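# Write the packing rule before the packing demo

Most arguments about standards for home robots start with force limits and end with liability. Both matter. I'd like the people writing the next draft of the Mindow guidelines to spend a page on something duller: what counts as a finished task when the objects are small, light and mixed together.

The current draft has 12 clauses on contact with people and one on household items. That one says objects should be handled "with due care." A pill bottle and a roll of packing tape both fall under it. They shouldn't.
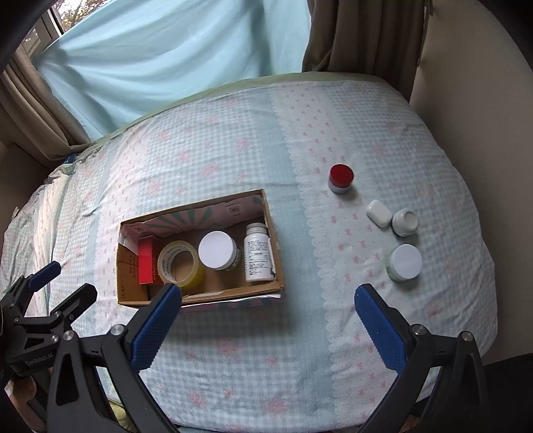 ## What a useful rule would say

First, anything that looks like medicine gets its own class. It goes upright, with its cap checked, and it never goes under something heavier. If the label can't be read, the item is set aside for a person to deal with.

Second, a test set has to include awkward shapes. Gona and Tokness both publish packing scores, and both lean on boxes and cans. A tape roll is a better test. It has a hole through the middle, it rolls if you stand it up, and loose ends can stick to a pad. You can grip it across the outside or by the rim, and a standard should say which one was scored. 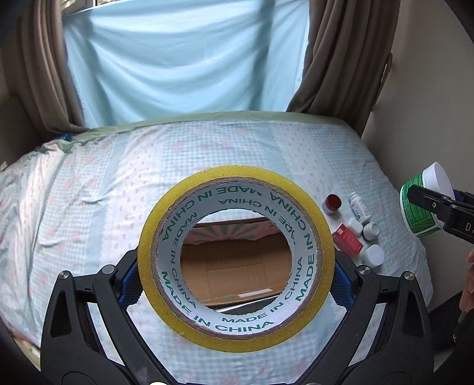 Third, report the failures. The Alcantara trial listed 650 attempts and 600 completed, then gave the other 50 a single line. I'd rather read four honest pages on those 50 – what slipped, what tipped over, what ended up under the flap – than another chart of the successes.

The usual objection is cost. Small teams say they can't afford more paperwork, and I have some sympathy. But a log sheet with item, grip, result and reason takes little time to fill in, and it can be agreed on before anyone touches a robot. The draft is open for comment until December. Clause 9 is the one to write in about.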